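4. Equipment Planning and Budget

4.1 Scope

This section covers the purchases needed to repeat the can-handling task on a bench of our own next semester. The course allows each group 1,698 dollars for parts. Robot arms are shared equipment and are not charged to the group, so the budget covers grippers, racks, bins, cans, cabling and spares.

4.2 Gripper

A two-finger gripper was priced from two suppliers, Geltbridge and Slaoui. The Geltbridge unit lists at 347 dollars with mounting plate. The Slaoui unit is cheaper at 290 dollars, but the plate is extra and no lead time was given. The main requirement is finger clearance. Cans stand close together between the dividers, and the fingers have to enter the group from above without pushing over the neighbors. Cable length is the second requirement. The cable to the gripper needs enough slack for the wrist to turn, and a clip on the upper segment to hold it.
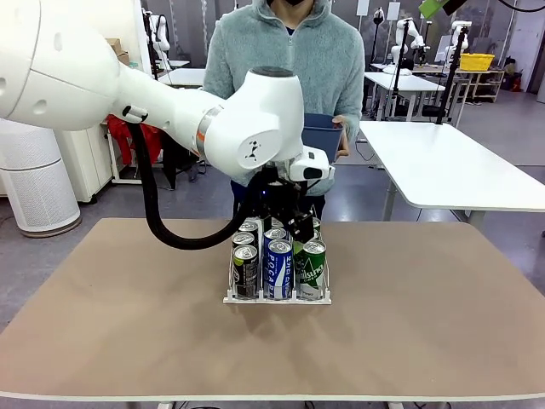 Usto disagreed with the gripper choice in the draft review, writing that the group should take the cheaper unit, machine its own plate, and put the difference into spare fingers, as fingers wear out long before the drive does. The comment was accepted in part. Spare fingers were added to the order, but the Geltbridge unit was kept for its fixed delivery in May.

4.3 Racks and bins

Two rack types were considered: wire dividers and clear acrylic walls. Both have three lanes. Wire is lighter and easier to bend back into shape. Acrylic keeps each lane straight along its full length but scratches, and clear walls may be harder for a depth sensor to pick up. No measurements were made on this point. One rack of each type is budgeted. Bins should be rigid, with a rim wide enough to hold with both hands when full. Canned drinks are bought locally in mixed brands so that the set includes several label colors.

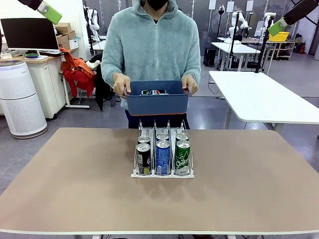
Figure 4.2. Acrylic rack with six cans, two per lane, and supply basket.

4.4 Open items

Quotes for the Hirnivia cable kit are still pending. The kit comes in 3 lengths, and the choice depends on where the arm is mounted relative to the table. Table height has not been fixed. Any balance left after the cable order goes to a second set of racks.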